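3.2 Shelf use in the parcel room

The second part of the study looked at how small parcels share space on open shelving. All of the material in this section comes from the parcel room at Kikwood, where incoming boxes are kept until they are picked up. The shelving is painted metal with perforated uprights, and the shelves have no dividers. 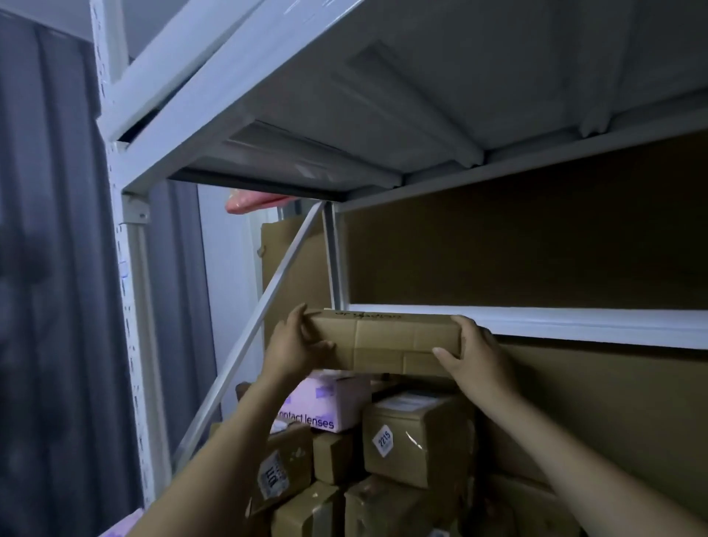
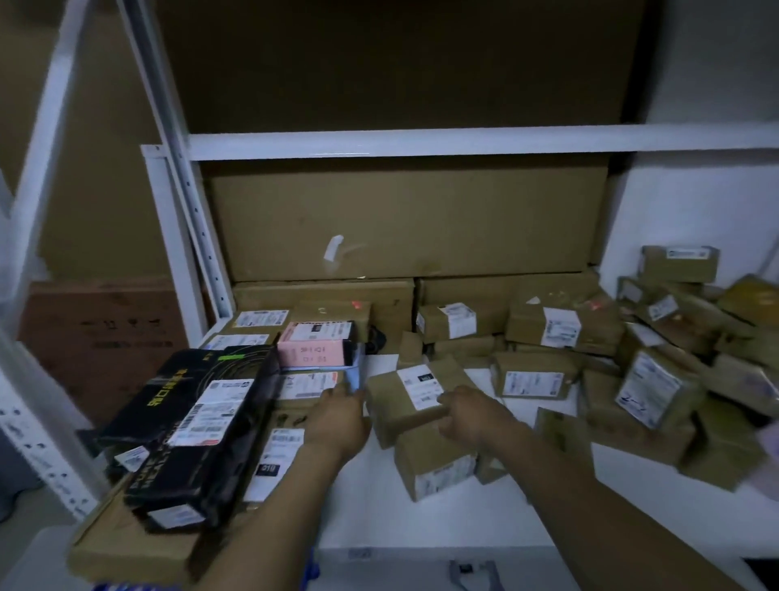 Figure 4. Placing small boxes by hand on the shelving at Kikwood.

We use the term "loose stacking" for any arrangement in which a parcel rests on one or more other parcels and its position is not fixed by a bin, a divider or a marked slot. Loose stacking is common in small pickup points because it needs no equipment and no training. It also makes good use of a deep shelf, at least at first. The difficulty comes with retrieval. A parcel that was easy to set down may end up under three others by late afternoon, and its label may face the back wall or the shelf above. Large flat cartons are the exception. They are usually stood upright against the back of a shelf, as in both views in Figure 4, where they take up little depth and leave the front of the shelf open for smaller boxes. The cost of this habit is that a flat carton can seldom be taken out until the boxes in front of it have been moved.

The log kept for the study covers 972 parcels received in February. For each one, staff wrote down the shelf, whether the parcel was placed on the shelf surface or on top of another parcel, and which face carried the shipping label. At pickup they wrote down how many other parcels had to be moved to reach it. Parcels too large for the shelving were kept on the floor by the door and are left out of the log.

Label position turned out to matter more than we had planned for. Senders put the shipping label on the largest face of the box in most cases, and on a low box this is the top. When such a box is set flat and another is placed on it, the label is covered. Staff at Kikwood deal with this in two ways. Some turn the box on its side so that the label faces out, which works for stiff cartons but less well for thin ones that lean or slide. Others rely on a short number on a separate sticker, put on whichever face will be toward the aisle. In the first view in Figure 4, the larger taped carton has a round-cornered sticker reading "2215" on its front face, while its shipping label is on top. The number can be read from the aisle with the box in place. A reader looking only for the shipping label would have to look down onto the carton, and once another parcel was on top of it, would have to lift that parcel first.

Retail packaging raises a related problem. Many parcels are shipped in the product box itself, with the label stuck over part of the printed design. The black product boxes in the second view are of this kind. Printing on the product box competes with the label for attention, and staff told us that they often remember such a parcel by its color and go straight to it. Plain brown boxes do not offer this help. In the log, entries for plain boxes more often carry a note such as "checked two others first," and we return to these notes in Section 4.

Box size also affects where a parcel ends up. Small boxes are light and can be placed with little effort at chest height or above, so they tend to fill gaps left on the upper shelves. This is quick in the morning -- the gaps are easy to see -- but by evening the same boxes may be scattered over several shelves with no order by number. Fornby, the smaller of our two comparison sites, avoids this by keeping 18 shallow trays for anything under the size of a shoebox. Zamudio uses open shelving like that at Kikwood but sorts by the last digit of the parcel number, and its staff restack each shelf once before the evening pickups.

We did not ask the Kikwood staff to change anything during the log period. The shelving there was bought from Inau, and no dividers had been ordered with it. A few habits did shift on their own. Toward the end of the month, entries in the "on top of another parcel" column were more often followed by a remark that the label had been left facing out. We treat these late entries with some care, as keeping the log may itself have drawn attention to labels. They are reported separately in Table 3, and the retrieval counts in Section 4 are given both with and without them.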